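Against the Gripper League Table

There is a habit in our trade of settling arguments with a ranking. Somebody wants to know which gripper to buy, or which controller to run on the arm they already have, and within a week there is a table with four names down the side and a success rate for each. The highest number gets ordered. I have made several of these tables myself, and I trust them less with every one I make.

The latest came out of a comparison I was asked to look over in the spring. Two controllers, Pirnonum and Oron, were run on the same simulated arm in the same simulated kitchen, 800 attempts each, on a set of small food handling jobs. Oron came out 11 points ahead. The people who ran it were pleased, as they had half decided on Oron already, and they wanted me to say the test was sound before they wrote it up.

I couldn't. Nothing had been fiddled, and the work was careful by the standards of such things. My trouble was with what the number was supposed to mean, and I think the same trouble runs through most of what gets published on the subject.

Start with the objects. A sausage in a simulator is generally a rigid body, a shape with a mass and a friction value. Squeeze it and it doesn't give. It has no skin to split, no fat on the outside, and it will be exactly the same sausage on attempt 800 as it was on attempt one. A bread roll is worse. Anyone who has tried to lift a soft roll with a parallel gripper knows that the grip you need to hold it is very close to the grip that ruins it, and finding the gap between the two is most of the job. Take that away and you are left with a test of whether the fingers reach the right place at the right angle. That's worth testing. I'd just like it to be called that.

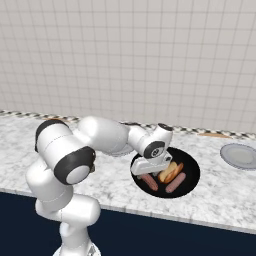

Simulated kitchen counter: the gripper over a pan holding two sausages and a hot dog bun.

Look at how much of the pan is under the hand and wrist. From this side a good part of the black interior is hidden, and one sausage has its upper end beneath the gripper. A controller that works from a camera view like this one has to act on what it can't fully see, and I would have thought that was the most interesting thing to measure. The write-up gave it half a sentence. Both controllers had a single fixed viewpoint, chosen early on because it looked sensible, and kept.

I asked for the camera to be shifted and the runs repeated. It was a small move, the sort of change you would get on a real bench if a tripod were knocked and put back by eye. Oron's lead went from 11 points to nothing I would care to defend. Pirnonum hardly changed. You could argue from this that Pirnonum is the better controller, and one of the people involved began to do so straight away, with the same confidence he had brought to the opposite case a fortnight before. I don't believe that either. We had tried two camera positions. There are a great many more.

Then there is the question of what counts as success. In this study an attempt passed if the item finished within a set distance of its target. How it got there didn't come into it. I went through 20 of the recorded passes by hand and found several in which the item had been shoved along the bottom of the pan until it was wedged against the side, and then scooped up at an angle that would have dropped it if the friction value had been a little lower. They scored the same as a clean pick. A few of the failures, on the other hand, were tidy grasps that let go slightly too far from the mark. If I were buying for a kitchen line I would take the tidy failures over the ugly passes every time - a placement offset can be corrected in an afternoon, and a bad grasp can't.

I should be fair to the other side, as I have been on it. Real benches are slow and expensive. When we put the Botness and Kawaguchi grippers against each other on a physical arm last August, we managed 29 usable attempts before a finger pad came unstuck, and the pads we were sent as replacements were from a different batch. Was it still the same comparison after that? We argued over it and stopped counting. Nobody could build a ranking on 29 attempts, and a simulator will give you 800 overnight without a single pad coming off. It'll also let you put every item back in precisely the same place, and you can't do that with a real sausage however patient you are.

So I'm not asking anyone to give up simulation. I use it most weeks. It is very good at telling you that a controller is hopeless. If the arm can't get its fingers either side of a rigid bun on a still counter under perfect lighting, you can save yourself the hire of a bench. What I object to is the use of the same test at the top of the range, to separate two products that both work fairly well, when the gap between them is smaller than the effect of moving the camera.

The 29 real attempts, for all their mess, told me things I still use. The Kawaguchi fingers were slightly too wide to get down between an item and the wall of a pan. The Botness closed faster than its settings claimed, and marked anything soft. Neither fact would have shown up as a percentage, and both mattered more to the eventual choice than any percentage we had. We bought the Kawaguchi and had narrower fingers made for it, an option that hadn't been a row in anyone's table.

If people must publish rankings, I'd ask for a few dull additions. Report at least three camera positions, with the worst one given as much space as the best. Say whether the objects can deform. Put up the recordings of the passes as well as the failures, because it's the passes that need checking. And when the lead is smaller than the spread between camera positions, leave the two products level and say so. A buyer can cope with a tie.

The kitchen study went out on 13th July with the 11 points in the first line. The camera result is in an appendix, and I'm thanked for my comments.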